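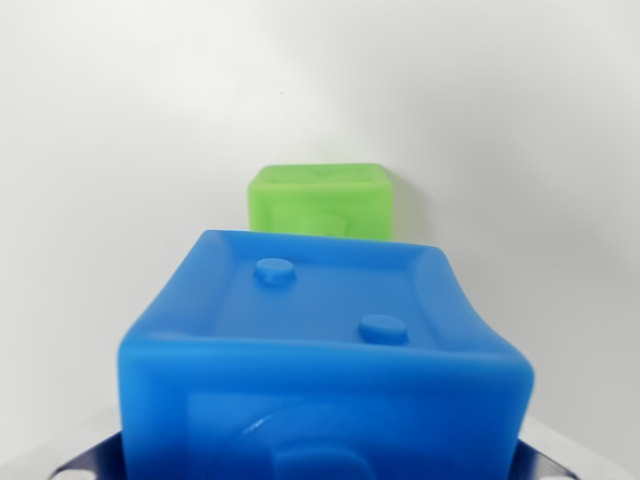

Wrist camera: blue block in the fingers, green one behind.

June, open day, written up at 20.15 with my feet on a chair

Well, we got through it, and I think it went rather nicely! Doors opened after lunch and the Tronholm visitors came straight to our bench, so Cameron and I had barely put our mugs down before we were on. I did the talking and he drove. We kept to the soft blocks all afternoon, and I'm glad we did, as people like to see a thing give a little when it's held. The blue one drew the most questions (mainly from the children, who wanted to know about the two dots on top, and whether it was jelly).

Grip settings, before I forget: started at 29, which Cameron thought was heavy for silicone, and came down to 20 after the first group. Left it there. Approach height 300 mm throughout. We ran a fresh demo every 5 minutes, and that felt rushed whenever somebody wanted to chat, so next time I'd like longer gaps.

Koen Dewulf came over from Cistar and stayed much longer than he'd meant to, bless him. He was very taken with having the wrist view up on the big screen, and asked how we'd manage with the green block tucked in behind the blue like that. I said lift the front one clear first, and he said yes, but what if you can't? Fair point, and we talked it round for ages without settling it.

To do: wash the blocks, ring Zesau about the spare finger pads, send Koen the settings above. Cameron has the key to the cabinet.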